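Lorraine Hollis
Thread: I have been told to clear my desk by Sunday. I've worked at this desk for 13 years. Wish me luck.

1/ Ground rules. Anything unopened since the Skulthorpe job goes. Anything I can't name goes. Anything that makes me say "ooh" goes in a bag for later, which I accept is how we got here.

2/ The pink bag is staying. I bought it for the gym. It has been to the gym as often as I have.
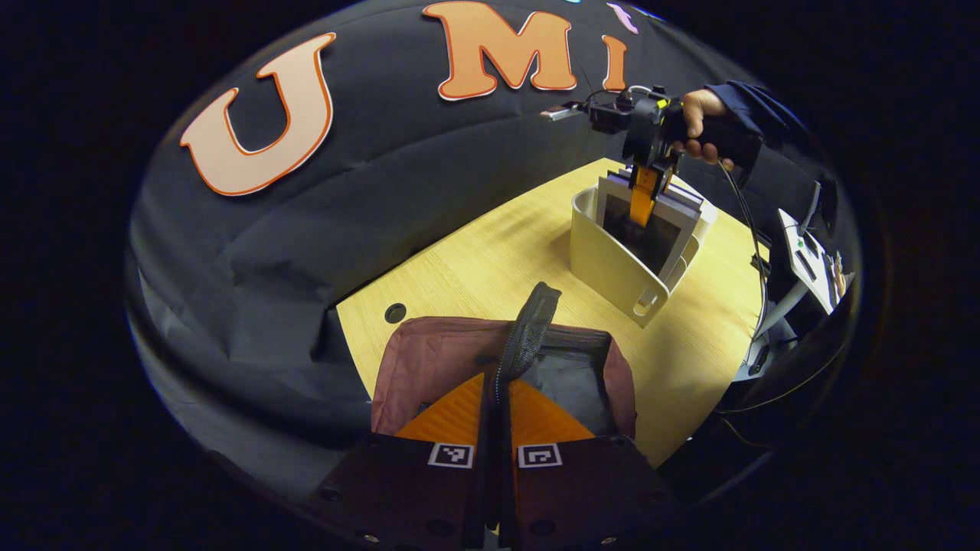

3/ Now the folders. I pack a magazine holder the way other people pack a Tube train. Getting one out takes a firm grip and a bit of swearing - getting it back in takes an apology to its neighbours.

4/ Found the Howlader manual. 144 pages. We sent the Howlader back in January.

5/ Nuala Lynch has replied to ask if I've found her stapler. No, Nuala. Please stop asking in public.

6/ Running total of things thrown away: one manual, one dried-up highlighter. Running total of things moved slightly to the left: everything else.

7/ Tea. Back in 10 minutes.

8/ It was 40 minutes. The folders are still here. I'd hoped they might sort it out between themselves.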